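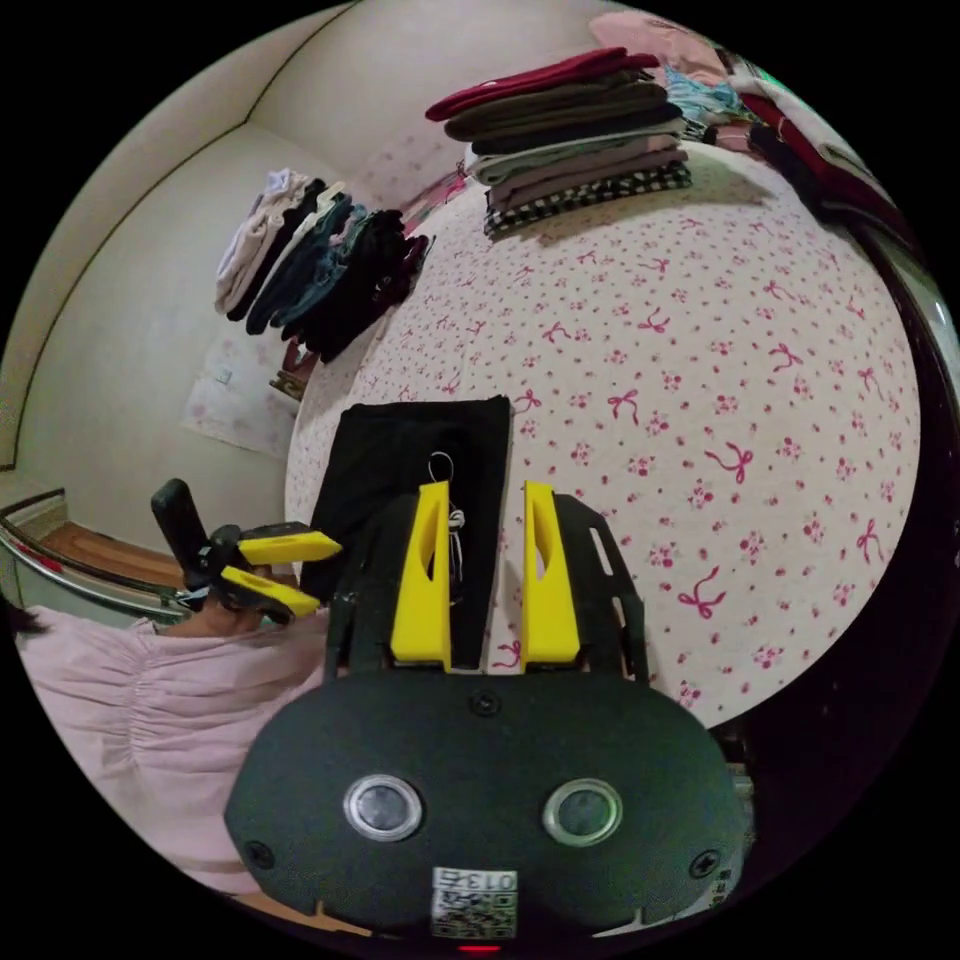
Audience Voting and Judge Scores in a Television Dance Contest

Student project report, Media Studies
Group members: Jintana Saithong, Nivaldo Pacheco
Supervisor: Mavis Crenshaw

4 min read

1. Aim of the project

In our project we studied the dance show "Flilen", which is broadcast in the Odivach region. We wanted to know if the viewers and the judges prefer the same couples. The show has 11 couples in the season, and each week one couple must leave.

2. Method

We watched all episodes of the season that started in February. After every episode we wrote the judge scores in a table. We also asked over 30 students of our college which couple they would save. The answers were collected on paper, and Nivaldo put them in the same table. 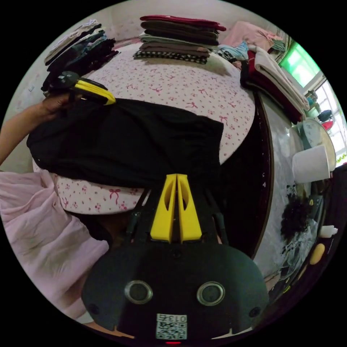

Figure 1. Black garment on a bed with a flowered sheet.

3. Results

In the first weeks the two opinions were close. Later the difference became bigger. The singer Alaric Sorensen received low scores for his tango, but the students saved him two times. Shoshana Mahmoud had the best waltz by the judges and left the show early. Many students wrote that they knew her only little before the season.

4. Limits

Our group of students is small and almost all are of the same age. The channel does not publish the number of votes, so we could not compare our answers with the real ones.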